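5. Failure analysis: the pinch incident and the slipping grasp

Session 9 is the one we stopped. Up to then the two-gripper demos on the container task had been going ok and most problems were small, dropped frames, a gripper that needed re-zeroing. This section is about what went wrong in that session and what was wrong in the data before it, which we should have caught sooner.

5.1 What happened

Mon 15 May, afternoon block. The operator had a Dellari hand unit in each hand. Task as in Section 3: hold the container with the right unit, work on the open end with the left. On the second attempt the right unit lost its grip, the container rolled, and the operator pushed both units inward to trap it. The left fingers closed on the right unit instead of on the plastic. The force limit in the Usach driver did not trip. Motor current stayed high until Samarakoon pulled the power. Damage: one bent finger link, one torn tip pad, a bruised thumb. No one was badly hurt but the thumb was inside the linkage guard and it should not have been able to get there.
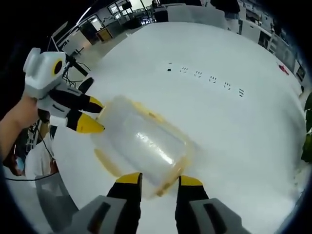
The force limit failed for a dull reason. It is computed per unit, from that unit's own motor current and finger width, and it only arms once the width has been steady for a set time. Translucent plastic held near one end tilts and keeps creeping, so the width never settles and the limit never arms. The geometry makes it worse. With the right fingers closed on the lower end of a tilted tub and the left unit's pointed lower tip nearly touching the upper end, there is very little room between contact and collision, and neither driver knows where the other unit is. Bisht, our pose tracker, does know. But Bisht only wrote to the log. Nothing read from it live.

5.2 Slip before the incident

Negi went back through the earlier sessions with the width traces. Creep shows up in most holds on this kind of container. Short, then a regrip, then short again. We had filed these as operator style. Wrong call. The regrips are the operator compensating for a grasp that is slowly letting go, and a policy trained on them learns to squeeze late and hard, the exact behavior that hurt us in session 9.

We looked at three possible causes. Surface residue on the container: likely a factor, containers were reused between runs and we did not control for it. Tip wear: two of the pads were past their change date, the others fine. Glare: shiny plastic gives strong highlights and the Bisht slip check, which uses image motion inside the finger gap, tends to lock on to the highlight and not the wall of the container. A highlight can stay put while the object rotates under it. So the check reports a stable grasp when there isnt one. We think this is the main reason the alarm was quiet, although we can not separate it cleanly from the residue with the data we have.
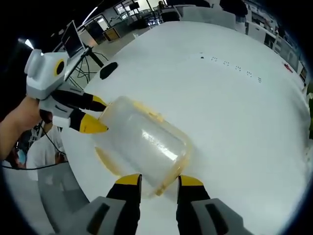

Figure 4. Two-gripper container task. Jar on its side between the right fingertips, left fingertips reaching toward the open mouth. Note the glare on the jar surface.

5.3 Changes made

Steady-width condition removed. The limit now arms on first contact, full stop. This gives more false trips, mostly on soft objects, and operators complain about it. We kept it.

Live separation check added. Bisht poses are now read by both drivers and closing is blocked when the tips of one unit get too near the housing of the other. Latency on the check is 90 ms in our setup. Slower than we would like, a fast inward push can still beat it, see 5.4.

Thumb guard extended on the hand units. Printed part, drawings in the Proltholm repository along with the incident trace. Foot switch that cuts power to both units at once, replacing seperate hand switches that could not be reached with both hands full.

Containers are wiped between runs and the pads get swapped on schedule, logged by whoever starts the session.

5.4 What is still open

The slip check is still fooled by highlights. We tried masking saturated pixels, this removes the highlight but also most of the texture on clear plastic, so there is nothing left to track. A tactile pad would likely fix it. Not tested. Demos with creep in them have been flagged but not deleted, and results in Section 6 are given with and without the flagged set. We have not repeated the inward push on purpose with a person holding the units and do not plan to; the bench test uses clamped units and a spring load, and should be read as a lower bound on the forces involved.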